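March, afternoon, second pot of coffee

Okay, picking up the glue notes where I left them, because if I don't write down the paste business now I will do the whole thing again in the fall and be just as annoyed.

So, the Trilldale ledger. Spine off, boards hanging on by a few threads, and that awful brown glue all down the back of the sections. I started with the old wheat paste from the fridge (the jar I made for the Verell atlas) and it was past it. Smelled fine, looked fine, spread like thin yogurt and wouldn't grab anything. Tossed it. Please, everybody, write the month on the lid when you make a jar! I include myself in that, it was my jar.

New batch: one part wheat starch to five parts water, soaked while I ate lunch, then cooked low and slow on the small hot plate. I stirred it with the flat wooden spatula the whole time and didn't wander off, which is a first for me. It went from milk to glassy in a hurry at the end, like it always does, and I kept going another 28 minutes after it thickened. Last time I quit at the glassy stage and it was grainy no matter how much I sieved it. This one went through the horsehair sieve twice and came out like hand cream. Very happy with it.

Then the spine. I put a fat layer of paste over the old glue as a poultice, plastic wrap on top, and left it alone. The first go I got impatient and lifted the wrap way too early, and the glue was still hard as toffee underneath. Second go I gave it long enough to sweep the whole back room and re-sort the cloth scraps, and it came off in long soft curls with the bone folder. So satisfying. There's one stubborn patch near the tail where I think a previous repair used something else entirely (it's yellower and sort of rubbery, and the paste did nothing to it). I've left that for now and I'd love a second opinion before anybody goes at it with a scalpel.

Sewing is in better shape than I feared. The cords are broken at the head, but the middle ones are solid, and the thread only needs replacing in the first few sections. I'm tempted to leave the original sewing wherever it holds and just link the new thread in. The Crichton volume was done that way years ago and it still opens beautifully, flat as a pancake.

Paper repairs: the first section has a run of tears along the bottom edge, all from people turning pages with a thumb at the corner, I'd guess. I tore strips from the lighter of the two Japanese tissues, with water and a brush so the edges feathered, and pasted them from the back. The heavier tissue looked clumsy over the handwriting. I tried it on one leaf and you could see it from across the bench, so I lifted it off again while it was damp. No harm done, except to my mood.
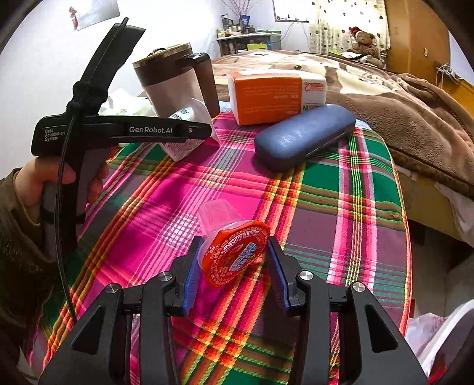

*Little cup with the red foil lid, held in the gripper.*

Pressing next. Blotter, polyester web, leaf, web, blotter, board, weight. I swapped the blotters out more often than I usually bother to, and it made a real difference. The repaired leaves came out flat with none of that ripple along the mend. The one leaf where I skipped a swap (I was on the phone) has a faint cockle at the corner, so I'm going to humidify it again and give it another turn.

Then the leather question, which I keep going back and forth on. The covering on the front board is calf, pretty dry, and powdery where the hinge used to be. I tried the Kekine consolidant on a spot inside the turn-in where it won't show, one thin coat, brushed on. It darkened more than I wanted at first and then crept back to almost the original color by the time I'd washed the brushes. I can live with almost. I want to see it tomorrow in proper daylight before I do the whole hinge area, because the bench lamp makes everything look like gingerbread. If it's still dark I'll thin it and try again on the back board turn-in, same place, other side.

For the new spine piece I pared a strip of the tan calf and went too thin at one end. Classic. The knife was freshly stropped and I got cocky. I've kept the strip, though, since it's plenty long enough for corner repairs, and I cut a second one with a bit more width. Paring is so much nicer on the litho stone than on the glass, by the way. I don't know why I ever stopped using the stone. (I do know, it weighs a ton and lives on the bottom shelf.)

Dye: first test came out orange. Second was better with a touch of the walnut in it, third was too brown. I've pinned all the swatches to the card over the sink with the mixes penciled underneath, so please don't tidy them! The second one is the winner so far, and it should calm down a bit more after waxing.

Oh, and supplies. We're low on the 6 ply board and nearly out of linen thread in the middle weight. The blotter drawer is fine. Somebody put the good bone folder in with the knives again and it's got a nick on one side. I sanded it out with the fine paper and it's smooth now, but I'd rather not lose any more of the tip.

Where things stand tonight: text block cleaned except for the yellow patch, first section mended and under weight, boards off and wrapped, spine strip pared and waiting for dye. The loose slips that were tucked in at the back are in the gray folder in the order they came out, with a note of which pages they sat between. A couple of them are shopping lists, and one is just a column of sums ending in 3,609 with a furious double underline. I'd love to know what that was.

To do when I'm next in:

- swap blotters on the first section
- look at the consolidant spot by the window
- take the nicked corner leaf back through humidifying
- cut linings for the spine, grain running head to tail (check it twice, I got it wrong on the atlas)
- label the new paste jar, which I have once again not done

Going to do the label right now, before I get my coat.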